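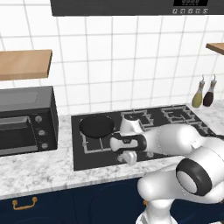

Stop Blaming the Planner

Every time a simulated kitchen task goes wrong, somebody on the team says "planner bug" before the run has even finished. I've done it too! I did it for most of last October, when I was knee-deep in Gokum, our task runner, and I now think we were wrong more often than we were right.

My opinion, for what it's worth: most of what we call planning trouble is bookkeeping trouble. A stove knob is a tiny target sitting next to a lot of things you really don't want to bump (the pan, the grates, the counter edge), and the planner can only dodge what it's been told about. Tell it the pan is two inches from where it is and you'll get a gorgeous, smooth, totally useless path.

I went back through 473 failed runs in our logs, with coffee, over way too many evenings. In 54 of them the planner had done something dumb. The rest were mostly stale object poses, frames that didn't match, or a gripper offset that got changed in one config file and not in the other one. Boring stuff!
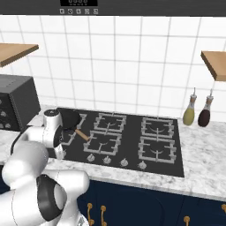 So what do I want? I want tools that show me what the planner believed at the moment it picked a path, drawn right on top of the kitchen. Colanport, our log viewer, sort of does this, but you have to click through so many menus that people give up and go tweak cost weights instead. And tweaking weights feels like progress, it really does, you turn a number from 20 to 41 and the arm moves differently and you think you fixed something.

A friend of mine says better learned policies will make all of this go away. Maybe? But a policy still gets its picture of the world from somewhere, and when it swings wide of a knob I'd still like to know what it thought was there. I'd take one good overlay over a faster solver any day of the week.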